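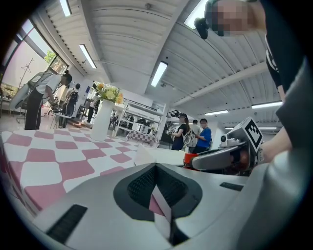

手持ちグリッパー自作機 Plondley 作業前点検表(共同工房 Udmont 備え付け・第14版)

対象は、工房で組んだ Plondley の手持ちグリッパー、背負いフレーム、頭部カメラ、作業テーブルまわり。使う日の最初に一度、部品を交換したときはその都度点検する。判定は「良」「要処置」「使用禁止」から選ぶ。要処置は直してから使う。使用禁止が付いたものは赤札を下げて棚の最下段に置き、作業テーブルには戻さない。
下のコメントは2月の点検分を残したもの。前の版に書いてあった内容も一部そのまま移した。

1 本体と外装

1-1 樹脂カバーにひび、浮き、欠けがないか
判定:良
コメント:合わせ目を親指で押して、きしむ音がしなければよい。ねじ穴の周囲に白い筋が出ていたら、ひびの始まりとみなして要処置にする。

1-2 カバーのねじの緩み
判定:要処置(左手用)
コメント:左手用の手首側が緩んでいた。Trummer の小型トルクドライバーで締め直し済み。樹脂に直接切ったねじなので、電動ドライバーは使わないこと。前回それで穴を一つだめにして、カバーを刷り直した。刷り直しは Brivier のフィラメントを使っている。ほかの樹脂だと穴がわずかに縮み、ねじが最後まで入らない。

1-3 溝や開口部に異物が入っていないか
判定:良
コメント:糸くず、切ったタイラップの端、はんだくずが多い。エアダスターは外側に向けて吹く。開口の奥にピンセットを入れない。

2 指と開閉機構

2-1 指先パッドの摩耗とはがれ
判定:良
コメント:パッドの角が丸くなって下地が見えたら交換。左右で厚みが違うと閉じたときに先がずれるため、交換は必ず両側同時に行う。開閉3000回で見た目に関係なく交換。回数は本体に付けた記録カードを見る。

2-2 開閉の引っかかり
判定:要処置(右手用)
コメント:全閉の手前で一度止まる。リンクの軸を外して拭いたら直った。油を差した跡があったが、ここは無給油でよい。ほこりが固まって余計に渋くなる。

2-3 指挟み
判定:良
コメント:指の付け根側が一番危ない。他の人に渡すときは閉じた状態にして、グリップ側を相手に向ける。机の上に置くときも閉じておく。

3 マーカーキューブ

3-1 キューブのがたつき
判定:良
コメント:つまんで軽くひねり、動かなければよい。接着剤での補修は禁止。ずれたまま固まると位置合わせを最初からやり直すことになる。

3-2 印刷面の汚れ、傷、反射
判定:良
コメント:乾いた布で拭く。アルコールは印刷がにじむ。角がめくれた面は貼り直さずにキューブごと交換し、番号を台帳に書く。天井の蛍光灯が映り込む紙は使わない。つや消し紙の在庫は引き出しの2段目。

4 ケーブルと電源

4-1 グリッパーから出るケーブルの被覆と根元
判定:要処置(右手用)
コメント:根元の保護チューブが抜けかけていた。熱収縮チューブを二重にして固定。テープ巻きは応急でも不可。手首を返したときに張らないよう、根元から300ミリの位置で一度たるみを作ってから背負いフレームに沿わせる。

4-2 床の電源タップと配線
判定:要処置
コメント:白と黒のケーブルが床で絡んだまま使われていた。作業者が後ろに下がるとき一番踏みやすい。通路側を通さず、テーブルの下か壁沿いへ寄せること。タップの差し込みは奥まで。小さいACアダプターは床の真ん中に転がさず、タップの横にまとめる。束ねるのは余った分だけにして、きつく巻かない。

4-3 バッテリー
判定:良
コメント:膨らみ、におい、端子の変色を見る。一つでもあれば使用禁止。充電中は席を離れない。帰るときに充電器に挿したままにしない。

5 身に着けるもの

5-1 背負いフレームの肩ベルトとバックル
判定:良
コメント:背負った状態で前かがみになってもらい、フレームが頭の側へずれてこないか別の人が見る。床の物を取る作業や椅子を動かす作業では特にずれやすい。ずれるときは胸ベルトを先に締め、それから肩を詰める。

5-2 頭部カメラの固定
判定:良
コメント:首を左右に振って動かなければよい。ケーブルは髪や眼鏡のつるに掛けない。装着中に気分が悪くなったら、その場で座ってから外す。立ったまま外そうとして落とした例がある。

5-3 服装
判定:良
コメント:長袖は袖口が開閉部に入らないよう折るか留める。ひもの付いた服は前で結ばない。サンダルは、部品を運ぶ日は不可。

6 作業テーブルと周囲

6-1 テーブルクロスのずれ、垂れ
判定:良
コメント:チェックのクロスは認識試験と共通で使うので外さない。引っ張ると上の物が全部動く。垂れた端を椅子の肘掛けに巻き込まないこと。

6-2 割れ物、倒れ物
判定:要処置
コメント:花瓶は作業者から遠い隅に寄せる。水を入れて使う日は、電源の入った機器を同じテーブルに置かない。

6-3 椅子
判定:要処置
コメント:キャスター付きの椅子がテーブルの脇に残っていた。立って作業する間は、脚がケーブルに乗らない場所まで動かす。

6-4 作業者どうしの間隔
判定:良
コメント:背負ったまま振り向くと自分で思うより後ろが出る。隣のテーブルとの間を人が通るときは声を掛ける。床にしゃがんで調整している人がいる間は、その横で歩き出さない。

7 動作確認

7-1 両手に持った状態で、ケーブルが突っ張らないか
判定:良
コメント:テーブルの手前、中央、奥の順に手を出して確かめる。左右の手を交差させる動作は通常の手順に入っていない。入れるときは別に確認する。

7-2 テーブル上の試験箱
判定:良
コメント:箱が滑るならクロスの下のしわを先に直す。赤い丸ボタンの周りに指先を当てて、パッドが縁に引っかからないかを見る。勢いをつけて押さない。
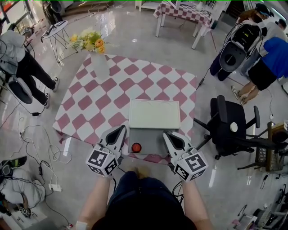

片方のグリッパーだけ要処置になった場合、もう片方だけで作業を始めてもよいですか。

片手用の手順で行う作業なら始めてかまいません。両手で行う作業は、直したほうの2章と4章を点検し直し、7-1を両手でやり直してから始めてください。要処置のまま残すほうは電源を抜き、テーブルから下ろしておきます。

8 終了時

8-1 電源を切る順番
判定:良
コメント:グリッパー、頭部カメラ、背負いフレームの順。先にフレーム側を切ると記録が途中で壊れることがある。

8-2 収納
判定:要処置
コメント:キューブを下にして棚に置かれていた。横向きにして専用の受けに載せる。受けが足りないときは柔らかい布を敷いた箱でもよいが、重ねない。

8-3 記録カードの記入
判定:要処置
コメント:開閉回数の欄が空白のものがあった。空白が続いたグリッパーは回数不明として扱い、パッドを交換してから0に戻す。

未処置で次回に持ち越すもの
床配線の壁沿いへの移し替え。延長コードの注文待ち。
予備の保護チューブの補充。
台帳の31番のキューブが所在不明。見つけた人は使わずに、引き出しの1段目に入れておくこと。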